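Protokoll der Sitzung „Handgreifer-Kit Stelmont“
Projekt Greltby, Arbeitsgruppe Datenerfassung
Beginn: 14:00 Uhr, Besprechungsraum 4

Anwesend: Lacey Wainwright (Leitung), Stuart Bunting (Einkauf), Erlinda Manalastas (Erfassung), Evie Mottram (Protokoll)
Entschuldigt: Nigel Horrocks

TOP 1 Protokoll der letzten Sitzung
Ohne Änderungen genehmigt. Der offene Punkt zur Lagerung der Ersatzbacken wird unter TOP 4 behandelt.

TOP 2 Stand der Erprobung
E. Manalastas berichtet über das Leihkit der Firma Priso (Modell Stelmont, zwei handgeführte Greifer mit Markern am Gehäuse). Erfasst wurden bisher 342 Durchgänge im Aufgabenblock Wohnraum: Kissen aufnehmen, wenden, ablegen, Bezüge glattziehen. 128 Durchgänge wurden bei der Prüfung verworfen. Häufigster Grund ist der Verlust der Markererkennung, wenn ein Greifer hinter der Rückenlehne oder unter Stoff geführt wird. An zweiter Stelle stehen unvollständig geöffnete Backen zu Beginn der Aufnahme.
Stark gemusterte Textilien wurden gesondert ausgewertet. Ein Einfluss des Musters auf die Markererkennung ließ sich nicht nachweisen. L. Wainwright bittet darum, das Ergebnis mit einfarbigen Bezügen gegenzuprüfen, bevor es in den Bericht übernommen wird.

TOP 3 Handhabung
Die Griffposition wird von den Bedienenden als brauchbar bewertet. Bemängelt wird die Kabelführung: Bei tiefen Arbeitshöhen liegt das Kabel in einer Schlaufe am Boden und bleibt an Möbelfüßen hängen. Priso bietet eine Führung mit Armclips an, Lieferumfang und Preis sind noch offen. S. Bunting fragt beides an.
Der Wechsel der Backen dauert laut Handbuch zwei Minuten, im Versuch wurde dieser Wert nur mit dem optionalen Werkzeug erreicht. Das Werkzeug soll Bestandteil jeder Bestellung sein.
Vor jedem Block ist die Nullstellung beider Greifer zu prüfen. Die Arbeitsanweisung wird entsprechend ergänzt.

TOP 4 Angebot und Vergleich
Das Angebot von Priso liegt vor und umfasst Greifer, Ladegeräte, Ersatzbacken und Einweisung. Nicht enthalten ist die Wartung nach Ablauf der Leihfrist. Das Vergleichsangebot von Sugden ist günstiger, sieht aber nur einen Greifer je Arbeitsplatz vor und scheidet für beidhändige Aufgaben aus. Es bleibt für einhändige Aufgaben in der Akte.
Ersatzbacken werden künftig im Schrank der Erfassung gelagert – Entnahme nur mit Eintrag in die Liste.

TOP 5 Beschlüsse
Die Leihfrist wird bis Ende März verlängert. Zielwert bis dahin sind 400 gültige Durchgänge. Über den Kauf wird erst nach Vorlage der Auswertung entschieden (einstimmig).

Aufgaben
Bunting: Anfrage Kabelführung und Wartungskonditionen
Manalastas: Gegenprüfung mit einfarbigen Bezügen
Mottram: Ergänzung der Arbeitsanweisung, Versand an N. Horrocks

Ende: 15:20 Uhr 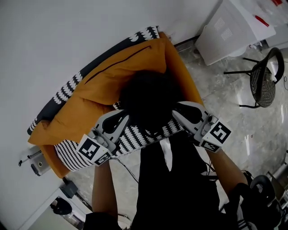
Evie Mottram
Protokollführung, Projekt Greltby

Beidhändige Aufgabe am Sofa, Aufgabenblock Wohnraum: beide Greifer über dem schwarz-weiß gemusterten Kissen. Einwände gegen das Protokoll bitte schriftlich bis zur nächsten Sitzung.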